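News from the Erkine shed: arms, hands and an awful lot of tape

Hello again from the workshop! I promised last month I'd write up where the two-armed build has got to, and I've finally sat down with a mug of tea to do it. For anyone new, the project is called Larkonetti, it has been eating my evenings since July, and the aim is for it to lay a breakfast table without me hovering over it.

The hands

Both hands now have gloves on, which was the single best tip I got from the Alipour build thread. Bare fingertips slid off everything I tried. With the gloves I can put a bread roll in the left hand and park the right one up out of the way, and the bowl goes in the middle of the cutting mat so I've got grid lines to measure against. I've set the closing force to 30 out of 100 for anything bready. Any higher and you're into toast crumbs territory.

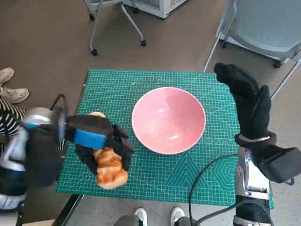 The grippers

I still swap to the two-finger jaws for some jobs, and I'm fonder of them than I expected to be. They're stiff and simple and there's far less to go wrong. Lining up over the bowl is the fiddly bit, more so with one roll already in there, as you need to let go high enough to miss the first one. I've added 19 mm to the release height and I may well change it again next week.

The other thing on my list is the screws in the fingers. Please, if you're copying this, put a dab of threadlock on them before you fit the fingers – I did mine afterwards and it took a whole evening and most of my patience.
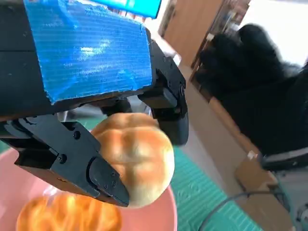
Covers and cables

My parts order from Novov came in at last, 132 bits in one box, and three of the bags had no labels on. I've sorted most of it into jam jars. The plan for the covers is still to print proper ones, but they keep slipping down the list, and the blue ribbed stuff over the top of the arm is doing perfectly well for now. It's creased in places and I've stopped minding! What I do want is a cover I can lift off without a knife, so I can get at the joint bracket and its little silver screws whenever something needs nipping up. If you've got a drawing for a clip-on one, send it over and I'll print it in whatever colour is on the spool.
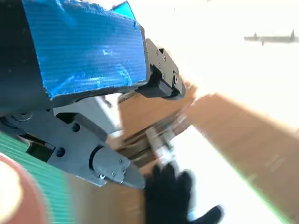
Cabling comes after that. I've bought a big roll of braided sleeve and I'm going to do the wrist first, then work back towards the shoulder, leaving a bit of slack at each joint (I didn't last time, and I had to do the whole lot twice).

Round the rest of the space, cardboard on the work surfaces is staying. It's cheap, I can stick tape marks wherever I fancy and peel the lot up when it gets tatty. I'd like a second set of panels on the white grid too, but that'll wait until I've cleared the Novov jars off the floor.

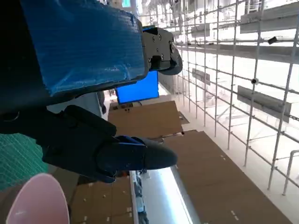 One blue-wrapped arm, plenty of cardboard, and the white grid behind.

The shed's open from seven in the evening if you want a go on the controls. Bring rolls, the crusty sort if you can get them, and I'm after a spare M3 hex key as well if anybody has one going.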